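Schuhregal

Ein Schuhregal ist ein offenes Möbel zur Ablage von Schuhen, meist im Flur aufgestellt. Vom Schuhschrank unterscheidet es sich durch fehlende Türen. Ob es Ordnung schafft oder die Unordnung lediglich auf mehrere Etagen verteilt, ist umstritten.

Konstruktion

Verbreitet sind schwarze Metallpfosten mit Böden aus Holz oder in Holzoptik. Gelochte Pfosten erlauben es, die Böden zu versetzen. Im Alltag geschieht das selten, obwohl die Hersteller gern damit werben. Der Anbieter Dovberg nennt für sein Modell Flirkel eine Breite von 90 cm und eine Traglast, die für Hausschuhe reichlich bemessen ist. 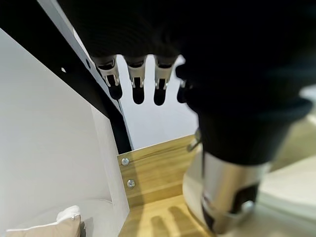
Fassungsvermögen

Angaben zur Paarzahl sind mit Vorsicht zu lesen. Sie gehen in der Regel von schmalen Halbschuhen aus. Badeschlappen und Pantoletten mit breitem Riemen brauchen mehr Platz, und wer sie bis ans Ende des Bodens schiebt, lässt sie leicht überstehen. Nawal Bouazza hält in ihrem Ratgeber etwa 20 cm je Paar für realistisch, ohne eine Messung anzuführen. 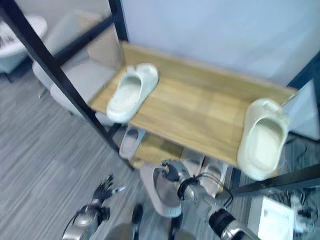 Anordnung

Üblich ist die paarweise Aufstellung. Ob die Spitzen zur Wand oder nach vorn zeigen sollen, wird in der Ratgeberliteratur mit einem Eifer behandelt, den das Thema kaum rechtfertigt. Belege für einen Vorteil der einen oder anderen Richtung fehlen. 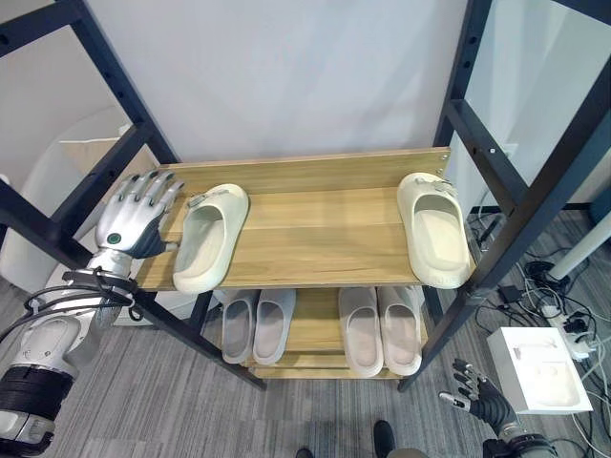

Schuhregal mit hellen Schlappen auf zwei Böden

Siehe auch: Garderobe, Schuhschrank, Schuhlöffel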